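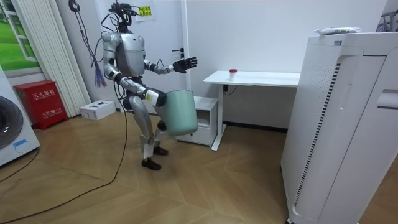
回复：[kun-users] 深层节点温度偏高，以及时间戳对不上的问题

发件人：Orlando Huaranga
收件人：kun-users 邮件列表

各位好：

首先请原谅我的中文。我平时用中文读文献比较多，用中文写长信比较少，如果有的句子不自然，请直接告诉我，不必客气。如果有的地方意思不清楚，更请告诉我，因为在仪器的问题上，一句不清楚的话可能让别人多下一次湖。

我把原来的信先完整引用在下面，然后一段一段回答。我知道有些人不喜欢这么长的引用，但是列表的归档网页上个月换了格式，旧的信不容易找到，所以这次我还是保留全文。

lake-ops 写道：
> 大家好，我第一次在这里发信。
>
> 我们在 Skeninmont 水库放了一条温度链，是 Zostov 的数字链，20 个节点，电缆总长 60 米，上端接 Koltton 记录器，固件是 Kun 的稳定版。浮标在坝前最深的位置，底部有一个混凝土锚块。采样间隔设成 4 分钟，电池按照手册计算应该可以用 6 个月。
>
> 现在有几个问题，不知道是不是同一个原因。
>
> 第一，最下面的几个节点读数比我们预想的高。夏天的时候，我们认为底部的水应该接近 4 度，可是最底下的节点一直比这个高，而且和倒数第二个节点之间的差别时有时无。我们把链子取出来，在岸上和别的节点放在一起，又看不出差别。
>
> 第二，中间层的节点晚上波动很大，白天反而平稳一些。有同事说这是电气噪声，建议在固件里加一个滑动平均。我不太放心。
>
> 第三，时间戳。我们在坝上还有一个气象站，用的是网络时间。刮风的时间和表层温度变化的时间，刚放下去的时候对得很好，到了后来就越差越多，记录器好像总是比较慢。
>
> 第四，电池电压下降得比计算的快。我们没有改过任何设置。
>
> 第五，数据文件里偶尔有整行都是同一个数值的情况，二十个节点全都一样，下一行又恢复正常。这种行是应该删掉还是应该补？
>
> 我们九月要再取一次链子，希望在那之前知道应该检查什么。船只能用一个上午，所以事情最好都提前想好。
>
> 先谢谢大家。

一、关于“底部的水应该是 4 度”

我先从这一点开始，因为我觉得仪器可能没有错，是预想有一点问题。

淡水在接近 4 度的时候密度最大，这是对的。但是从这句话不能推出，夏天深水的底部一定是 4 度。底部的水温主要取决于春天分层形成以前，整个水体被混合到什么温度。如果春天风大，并且天气暖得慢，水体在分层以前可能已经整体升到高于 4 度的温度，然后表层很快变暖，把下面的水“盖住”，这个温度就一直保留到秋天。在冬天不结冰的水库里，底部可能全年都没有到过 4 度。

水库和天然湖还有另一个区别，就是放水。如果 Skeninmont 的底孔在夏天放过水，深层的冷水被抽走，上面比较暖的水就会下来补充。你们应该去问管理大坝的部门要一份放水记录，和底部节点的曲线画在同一张图上。我在另一个水库做过这件事，图画出来以后，台阶和放水的时间对得很整齐，我之前用了很久去怀疑自己的校准。

还有入流。下过大雨以后，河水带着泥沙进入水库，浑浊的水虽然比底部的水暖，密度却可能更大，可以沿着河床一直流到坝前。这时候底部节点会突然升高，然后慢慢恢复。如果你们有浊度数据，这个很容易看出来。没有的话，看降雨也可以，只是时间上会有延迟。

所以我的建议是：先不要因为“不是 4 度”就修改校准系数。我见过有人把底部节点强行减去一个常数，让它等于 4 度，论文都差不多写好了，后来必须重新处理全部的数据。

二、最底下和倒数第二个节点之间，时有时无的差别

这一点我认为比较值得担心。它有几种可能，我按照我会检查的顺序写。

可能一：最底下的节点在泥里。你说底部有混凝土锚块，但是没有说链子的末端离锚块多远。如果水位下降，浮标也下降，链子就会变松，最下面一段可能躺在湖底，节点埋进沉积物。沉积物的温度变化比水慢得多，夏天可能比上面的水略高，也可能略低，看它前面的季节储存了多少热。水位再升高的时候，链子又被拉直，节点回到水里，差别就消失了。这正好可以解释“时有时无”。请你把这个差别和水位记录对一下。取链子的时候，也请看一看最下面那一段电缆的外皮上有没有泥的痕迹，在冲洗以前看。很多人一上岸就用水冲，这个证据就没有了。

可能二：链子倾斜。风大的时候浮标被推到一边，如果系泊绳比较松，整条链子会倾斜，每个节点的实际深度都比标称的浅。夏天的时候，越浅越暖，所以倾斜总是让读数偏高。不过它对温跃层的节点影响最大，对底部影响应该很小，因为底部上下的温差本来就小。如果你只在底部看到问题，倾斜就不是主要原因。链子上如果还有空的接口，在下端加一个压力传感器，以后就不必猜了。

可能三：进水。Zostov 的数字链是每个节点里面有热敏电阻和一个小的转换电路，外面灌封。灌封如果有很细的裂缝，在岸上没有压力，水进不去，或者里面的潮气已经在工作台上散掉了，所以测不出来。在深处有压力，水分到达热敏电阻的引线之间，等于给它并联了一个电阻。负温度系数的热敏电阻，阻值变小就表示温度变高，所以漏电总是让读数偏暖。而且温度越低，热敏电阻自己的阻值越大，同样的漏电造成的误差也越大，因此冷的深层节点先表现出来。这和你的描述也是符合的。

要区分可能一和可能三，只看差别的大小不够，要看差别的形状。在泥里的节点，曲线非常光滑，几乎没有短时间的变化，因为泥把它们都过滤掉了。漏电的节点，短时间的变化还在，但是叠加了缓慢的漂移，有时候还有跳动。请你把两个节点的一段数据画在一起，纵轴放得大一些，不要先做平均。

如果怀疑漏电，在岸上把节点放在空气里比较是没有用的。应该放在水里，最好是冰水混合物，放足够长的时间，让每个节点都稳定。冰要弄碎，水要搅动，容器外面要包保温材料。整条链子放不下的话，可以分几段来做，但是每一段都要有一个节点和上一段重复，这样段和段之间才可以连接起来。参考温度计也要放在节点旁边，不要放在容器的另一边。

冰水测试只有一个温度点。它可以告诉你哪个节点不正常，但是不能代替完整的校准。这两件事在报告里请分开写。

三、中间层晚上波动大

请不要在固件里加滑动平均。这一点我的意见很明确。

你说的波动，我认为很可能是真实的水的运动。白天刮风把表层的水推到下风一侧，温跃层在那一侧被压下去，在另一侧抬起来。晚上风停了，温跃层要回到水平的位置，可是它会过头，然后来回摆动，周期可以是几个小时，甚至更长。处在温跃层位置的固定节点，就会一会儿在暖水里，一会儿在冷水里，读数变化可以很大。在这个大的摆动上面，还有周期短得多的内波。山区的水库两边山坡高，晚上还可能有下坡风，也会产生类似的现象。

检查的方法很简单。如果是内波，相邻的节点应该一起变化，而且变化的大小和当地的温度梯度成比例：梯度大的地方变化大，梯度小的地方变化小。如果你把每个时刻的剖面插值，画出某一条等温线的深度，应该得到一条比较连贯的曲线。如果是电气噪声，相邻的节点没有关系，或者所有的节点同时变化同样的数值，包括最底下温度均匀的那几个。你没有提到底部也在波动，所以我不相信电气噪声的说法。

你们 4 分钟的间隔对于大的摆动足够了。对于周期最短的内波，可能不太够，会有混叠，就是说快的波动在数据里看起来像慢的波动。如果你们的研究目的只是热量的季节变化，这不重要。如果要讨论混合，就应该在一段短的时间里加密采样，做一次对比。Kun 支持在配置里定义一个“突发时段”，这个功能在稳定版里已经有了，只是文档里写得很少。我自己的用法是每个季节开一次，时间不长，电池可以接受。

为什么不能在固件里做平均？因为原始数据没有保存下来，就再也得不到了。在办公室里做平均，随时可以改变窗口的长度。存储卡的空间对于温度数据来说不是限制。

顺便说，Kun 里面已经有一种平均，就是每次采样的时候每个节点内部读几次然后取中值。那个和你同事说的不一样，那个时间很短，只是为了去掉转换电路自己的噪声，请保留它。

四、时间戳

记录器总是慢，并且差别一直增加，这是普通的手表晶体在低温时的表现。这种音叉晶体的频率和温度的关系是一条开口向下的抛物线，顶点在室温附近。离开顶点以后，不管是变冷还是变热，频率都下降，时钟都变慢。所以在办公室里对好的钟，放到湖上以后会变慢，早春和晚秋更明显。太阳直接晒在浮标上的时候，里面很热，也会慢。它没有机会自己补回来。

Koltton 的板子上留了一个温补晶振的位置，但是出厂的时候不一定焊了。你打开盖子看一下时钟芯片旁边，如果晶体是一个细长的金属圆柱，就是普通的。换硬件不是唯一的办法。Kun 的状态行里会写板载温度，用这个温度可以在后期把漂移积分出来，再用两个端点约束它。

端点非常重要。每次放链子以前和取出链子以后，在重新设置时钟之前，都要写下记录器的时间和标准时间。很多人取出记录器以后，第一个动作是连接电脑，而有的软件一连接就自动同步时钟，于是终点的误差就丢掉了。Kun 的连接工具有一个选项可以关闭自动同步，请你在去湖上以前先关闭它，并且在岸上试一次，确认真的关闭了。我有一次以为关闭了，其实改的是另一台电脑上的配置。

如果旧的数据没有终点记录，也不是完全没有办法。你有坝上的气象站，它的钟是准的。可以选几次很突然的事件，比如冷锋经过的时候，水面的节点和气温会有清楚的反应。但是水的反应有自己的延迟，不能直接把两条曲线的拐点对齐。我一般是在刚放下去、时钟还准的那段时间里找几个类似的事件，先估计出正常的延迟，然后在后面的事件中减去它。这样得到的改正不会很精确，在元数据里请写清楚是用什么方法得到的，也写不确定度。

另外有一件小事。请检查你们的气象站用的是当地时间还是世界时，有没有夏令时。这个错误是整小时的，很容易认出来，可是当它和漂移混在一起的时候，人会想很多奇怪的解释。

五、电池

你说按照手册计算可以用 6 个月。手册里的计算用的是电池的标称容量，是在比较暖的温度下，以很小的恒定电流放电得到的。你们的记录器大部分时间在睡觉，采样的时候短时间取比较大的电流。低温的碱性电池内阻增加，在这种脉冲下电压会下降很多，虽然电池里还有能量，记录器已经认为电压太低了。

所以第一个问题是：你看到的电压是什么时候测的？Kun 的状态行里有两个电压，一个是睡眠刚结束时的，一个是链子通电时的。请看两者的差别。如果前一个下降很慢，而差别越来越大，就是内阻的问题，也可能是电池座的接触电阻。湖上潮湿，弹簧片会氧化，清洁一下有时候就有很大的改善。如果两个电压一起快速下降，那么真的有电流在消耗，应该去找漏电。

说到漏电，这里和第二节的可能三有联系。如果底部节点进水，它不但让读数偏暖，也可能增加整条链子的供电电流。Koltton 在睡眠时会断开链子的电源，所以这个额外的电流只在采样时出现。可是有一种情况例外：如果通信线在睡眠时被上拉，而节点里有水，电流会从通信线流过去。这个路径很小，但是它全天存在。在配置里有一个关于睡眠时通信线状态的选项，我建议设为高阻。设了以后，唤醒时要增加一点稳定的时间，否则第一个节点容易丢失应答。

还有一个检查不需要下水。把链子从记录器上拔下来，只让记录器空转，测睡眠电流。然后接上链子再测。链子要泡在水里，原因和前面一样。测的时候请注意，有的万用表在小电流档的内阻很大，记录器一醒来电压就不够，会反复重启，你会得到一个毫无意义的平均值。可以在电池旁边并联一个大的电容，或者用专门的电流记录设备。

六、整行相同的数值

这个问题我比较有把握，因为我们自己也碰到过，当时是在另一种记录器上，但是链子也是 Zostov 的。

节点采用广播的方式开始转换，就是说记录器发一个命令，所有节点同时测量，然后逐个读取。如果供电在转换的时候下降，节点会复位，复位以后的寄存器里是一个固定的默认值。记录器来读的时候，节点很诚实地把默认值送出来，校验也是正确的，因为通信没有错。于是整行都一样。请你看一下这些行的数值，如果每次都是同一个数，不管哪一天，那么就是默认值。如果每次不同，但是等于前一行某个节点的数，那就是缓冲区没有更新，是固件的问题，我会很希望看到你的文件。

如果是第一种情况，它和电池的问题又连在一起了：电压下降，节点复位。可以看这种行是不是集中在早上最冷的时候，是不是越到后来越多。

至于应该删还是应该补：两个都不要。请保留原来的行，另外增加一列质量标记，标成无效。以后使用数据的人需要连续的时间序列时，他自己可以插值，并且他知道哪里是插值的。如果你先补好了再发布，没有人能分辨。只缺一行的时候，插值在底层完全没有问题，在温跃层就不一定，因为那里相邻两行之间的变化本来就大。

要注意一个陷阱。春天和秋天全湖混合的时候，二十个节点的温度可能真的非常接近，四舍五入到文件的小数位以后，甚至可能有很多节点一样。所以自动检查的规则不能只写“各节点相同即无效”，要同时检查它是不是等于默认值，或者和前后两行相比有没有跳变。我看过一个处理脚本，把整个秋季混合期都当作坏数据删除了，而那正是项目最想研究的时期。

七、九月那个上午的安排

你们只有一个上午，我按照时间顺序写我会怎么做，你可以按照自己的情况改。

出发以前：
关闭连接工具的自动同步。
带备用电池，并且是在同一批里先测过的。
准备冰，装在保温箱里，比你认为需要的再多一些。
打印一份节点序号和标称深度的表，用铅笔写字，不要用水笔。
问清楚最近的水位和放水情况。

到浮标以后，取链子以前：
写下浮标的位置，和上次的位置比较。
如果有手持的温度剖面仪，在浮标旁边做一次完整的剖面，写下准确的时间。这个剖面是整次工作里最有价值的数据，它在原来的位置、原来的压力下检查每一个节点。下去和上来都要记录。
剖面的过程要跨过至少几次记录器的采样，所以不要太快。

取链子：
从上往下慢慢收，不要让电缆在船舷上折。灌封和电缆交接的地方最怕弯曲。
每收到一个节点，看一下外皮，拍照，然后才擦。
最下面一段先不要冲洗。
如果节点上有很厚的生物附着，请写下来是从哪个深度到哪个深度。附着对温度的影响主要是反应变慢，绝对值影响不大，可是它增加阻力，让链子更容易倾斜。

在岸上：
先写下记录器时间和标准时间，再下载。
下载以后检查文件能不能打开，最后一行的时间对不对，然后复制到第二个地方。
做冰水测试，让记录器继续用平时的方式采样，不要手动触发，这样测试的条件和实际使用的条件相同。
测通电和不通电的两个电压。
最后才换电池，清洁接触片，检查密封圈，上一点硅脂。密封圈上有一根头发就足够漏水。

再放下去：
如果冰水测试发现最底下的节点不正常，而你们没有备用的链子，我的意见是仍然放下去，把它标成可疑。其他节点的数据不应该因为它中断。唯一的例外是它拉低了整条链子的供电，那样就要请 Zostov 告诉你怎样切断末端并重新封口。不要自己用热缩管做，在深水里不可靠。

八、我还需要的信息

如果你愿意，请把下面的东西发到列表上，或者放在你们的服务器上给一个链接。附件请不要太大，列表程序会把大的附件退回去，而且不通知发信人。

Kun 的完整版本号，在启动信息的第一行。
配置文件，请去掉网络密码。
一段有“整行相同”的原始数据，前后各留一些正常的行。
全部的状态行，从放下去到取出来。
链子末端到锚块的距离，以及你们系泊的草图，手画的也可以。

草图对我很有用。从你的信里我不能确定链子是和系泊绳绑在一起，还是单独挂在浮标下面。如果是绑在一起，水位下降时松的是哪一段，就和我在第二节写的不同，泥的解释也要改。

另外，你信里写“我们没有改过任何设置”。请还是核对一次。Kun 升级的时候，如果旧的配置里有新版本不认识的项目，它会使用默认值，并在启动信息里写一行警告，可是启动信息在屏幕上过得很快。我记得有一个版本的默认值让链子提前通电的时间变长了很多，这样耗电自然就增加。我现在手上没有那个版本的说明，也许列表上有别人记得是哪一个，请指正。

关于突发时段的文档，我已经写了一个草稿，还没有提交。如果你们在九月以前想试，我可以先把草稿发给你，但是请你读的时候顺便告诉我哪里看不懂。

祝工作顺利，湖上请穿救生衣。

Orlando Huaranga

补充：刚才重新读了一遍，第四节里我说晶体的顶点在室温附近，这是指常见的型号。如果你们要做后期改正，请用晶体说明书上的系数，不要用我的这句话。

--
kun-users 邮件列表
退订请发空白邮件，主题写“退订”。请在回信时保留主题行中的列表名称，以便归档。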